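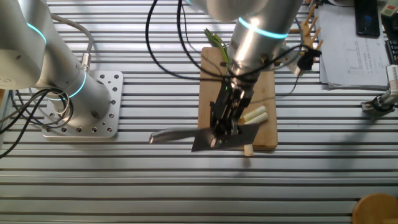
4. 칼을 이용한 절단 작업의 평가

그림 2. 도마 위 대파류 절단 작업. 병렬 그리퍼가 주방용 칼을 파지하고 있으며, 칼날 옆에 흰 줄기 조각이 놓여 있다.

4.1 작업 정의

가정 내 조리 보조는 물체의 이송과 달리 대상의 형상이 작업 중에 계속 변한다. 절단은 그 대표적인 경우로, 한 번의 동작이 끝날 때마다 남은 재료의 길이와 무게중심, 도마와의 접촉 조건이 달라진다. 본 절에서는 Geltilmont 작업 집합 가운데 절단 항목만을 다루며, 파지 및 정렬 항목의 결과는 3절에 제시하였다.

시행은 칼을 파지한 상태에서 시작한다. 정책은 재료의 끝을 찾아 칼날을 위치시키고, 하강과 전진을 결합한 동작으로 조각을 분리한 뒤 다음 위치로 이동한다. 조각이 완전히 분리되지 않고 겉껍질로 이어져 있으면 실패로 판정하였다. 조각이 도마 가장자리로 밀려난 경우는 절단 자체는 성공으로 보되 별도로 기록하였다. 그림 2에는 도마 앞쪽 가장자리에 걸친 조각이 하나 보인다.

4.2 비교 조건

비교 대상은 두 가지 정책이다. Parry는 손목의 힘 추정값을 입력에 포함하고, Joker는 영상과 관절 각도만을 사용한다. 두 정책은 동일한 시연 300회로 학습하였고, 평가는 정책당 200회 시행하였다. 시연 수집 절차는 Boyer의 선행 보고를 따랐으며 칼의 파지 각도만 수정하였다.

4.3 결과 및 논의

두 정책 모두 줄기의 흰 부분에서는 안정적인 분리를 보였으나, 잎 쪽으로 갈수록 실패가 증가하였다. 잎은 속이 비어 있고 층 사이가 미끄러워 칼날이 닿는 순간 눌리면서 옆으로 이동한다. Joker는 이때 하강 깊이를 보정하지 못하고 동작을 조기에 종료하는 경향이 있었다. Parry는 접촉 이후의 하강을 연장하여 이를 일부 보완하였으나, 도마에 가해지는 힘이 커져 안전 정지가 발생한 시행이 4회 있었다.

손잡이의 미끄러짐은 두 정책에 공통된 문제였다. 금속 손잡이를 평행한 손가락으로 잡을 경우 반복 하중에 의해 칼날의 기울기가 누적되어 변하며, 현재의 관측 구성으로는 이 변화를 직접 측정할 수 없다. 사람은 같은 상황에서 손가락 위치를 고쳐 잡지만 2지 그리퍼에서는 재파지에 별도의 지지면이 필요하다.

이상의 결과로 볼 때 단일 재료를 정해진 위치에서 써는 작업은 현 수준에서 수행 가능하나, 재료를 꺼내고 다듬고 옮겨 담는 과정까지 포함한 가정 조리의 대체를 논하기에는 이르다. 조각 두께의 균일성은 이번 평가에서 다루지 않았다.

공유 4 | 댓글 2

관련 글
- Corkthorpe 작업대의 교정 절차
- 평행 그리퍼의 공구 파지 안정성
- Geltilmont 작업 집합: 항목 정의와 채점 기준

게시일 2019년 1월 20일 | Corkthorpe 조작 연구실 | 무단 전재 금지 | 문의하기 | 맨 위로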